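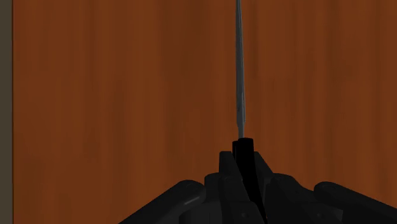
I have been going to the covered market in Brelholm for more summers than I care to add up, and every year on the drive home I have the same argument with myself about whether to tell people about it. This year I lost, or won, depending on how you look at it. So let me tell you about it, and then let me tell you why I think the town is about to make a mistake with it, which was my real reason for sitting down to write.

Brelholm is the sort of place you pass on the way to the coast. There's a river, a church with a green roof, a bus station bigger than it needs to be, and the market hall, which sits a couple of streets back from the water where you would never find it unless you were lost or hungry. I was both, the first time. I had missed a connection to Ternovach and had most of an afternoon to fill, and I followed a woman carrying a very large bunch of dill, on the theory that anybody with that much dill was either going somewhere good or coming from it.

She was coming from it, as luck would have it, so I had to turn around and work out the route backward. But I got there. And I remember standing just inside the doors with my bag on my shoulder, feeling that particular happiness you get when you realize you have cash in your pocket and no plans for supper.

You won't find anything there that will change your life. The tomatoes are very good in July and ordinary the rest of the time. There's a cheese counter, a fish counter that closes early, two bakers who don't speak to each other, a man who sharpens knives, and a long row of people selling whatever came out of the garden that week (currants, beans, one time a whole crate of quinces that perfumed the entire back half of the building). At the far end there's a lunch counter called Fernandes, with high stools and a soup that changes every day and a fish stew that never does. I've had the stew more often than I've had anything else in that country. It comes with bread and a little dish of pickled peppers, and if you finish the peppers before the stew somebody brings you more without saying a word about it.

Now, the trouble. The hall needs work. I don't dispute it, and I've never met a stallholder who does. The roof leaks by the fish, the drains smell in hot weather, and the bathrooms are an adventure. A developer called Cemix has put forward a plan to fix all of it, and the plan was pinned up inside the main doors when I was there this summer, with drawings. They're lovely drawings. Everybody in them is slim and holding a coffee.

The plan would keep the outside walls and turn the inside into what is called a food destination. There would be fewer counters, bigger ones, with longer opening hours and shared seating down the middle. There would be evening music. The garden sellers would get their own day outdoors in the square, weather permitting, and if you've ever spent a spring in Brelholm you'll know how often the weather permits.

I want to be fair here, because I like a food hall. I really do! I have spent very happy evenings in them all over the place, eating dumplings at one end and ice cream at the other, and I'm not going to pretend I was miserable the whole time out of principle. They're easy on a traveler. You can read the menus, you can pay with a card, you can find somewhere to sit, and if one of you wants noodles and the other wants a sandwich, the evening is saved. When my sister's kids were small I would have kissed the ground of any town that had one.

But I've also noticed that I can hardly ever remember which one I was in. I kept a notebook for years, and there are whole pages about lunches in old markets, with the names of the people who served me and what they said about the weather. For the food halls I mostly wrote down what I ate and what it cost. The dumplings were nice. They were nice in the next city too.

The difference, I think, comes down to who else is in the room. In Brelholm, as it is now, visitors like me are maybe the least important people in the building. We wander through, getting in the way, photographing the radishes. The hall is run for people who come in for onions. They know which baker they're loyal to, they stand in the aisle and block it completely while they discuss somebody's knee, and they send their children across to the egg lady with coins in their fists. All of that was going on before I arrived and it goes on after I leave, and it's the whole reason I like being there. I get to be a guest in a place that wasn't arranged for me.

If you take out the onions, you lose the people who came for the onions. It's as simple as that, and I wish the drawings had somebody in them with a string bag.

I talked about this for a long time with Lucyna Laskowska, who sells honey and beeswax candles from a table near the side door and has done since her mother gave it up. She was less gloomy than I was. She pointed out, quite rightly, that it's very pleasant for me to want everything left alone when I don't have to stand under the leak. She would like a warm floor. She would like a proper sink, and a door that shuts. What she doesn't want is the new rent. A small table costs her 300 for the month at present, which she can manage even in February, and the figure she has been shown for a unit in the new hall is 3960. "I would have to be a very famous bee," she said, and then she sold me two jars and a candle I had no room for.

I asked whether she might take one of the outdoor spots instead. She made a face. Honey does all right outdoors, but candles in full sun are another matter, and her regulars are mostly older ladies who come in by the side door because there's a rail. They won't go hunting across a windy square for her, she says, and I believe it.

There are people in town who'll tell you the new hall will bring visitors, and they may well be right. More visitors would mean more beds filled at the guesthouses and more suppers sold, and I'm hardly in a position to object to visitors. I only think they've got hold of the wrong end of what we come for. I've sent friends to Brelholm over the years, quietly, one couple at a time. They've all come back talking about the market, and what they talk about is the two bakers, or the knife man, or getting scolded for squeezing a peach. One friend still writes to the woman who scolded her. I can't imagine a trip to a food destination ending that way, however good the seating.

So what would I do? I'm aware that it's cheap to grumble and that roofs cost money. I would fix the roof first and the drains second, and I'd do it in sections, the way the market hall in Ternovach was done. They closed it one aisle at a time and shuffled everyone along, and it was noisy and dusty and took ages, and when it was over the same people were standing behind the same counters with dry feet. I was there in the middle of it and bought plums from a man who had a sheet of plastic for a ceiling. He complained without stopping for breath, and he was still there the next year, complaining about something else.

I'd keep small tables at a small rent, in writing, indoors. I would let Fernandes stay open in the evenings if the family wants to, and put a few more stools out, and have the music too, why not, as long as it starts after the egg lady has gone home. And I'd let people pay by card, because even I have been caught short at the cheese counter and had to leave my hat as a deposit.

The drawings are up until the town decides, and there's a box underneath for comments with a pencil on a string. I put mine in. It ran to both sides of the card and then up the margin, and I doubt my spelling was up to much in places. If you happen to be passing through on your way to the coast, the hall is open in the mornings and until mid-afternoon, the box takes comments from anybody, and Lucyna has the dark honey in again, 3 jars to a person while it lasts. Get there before one if you want the stew.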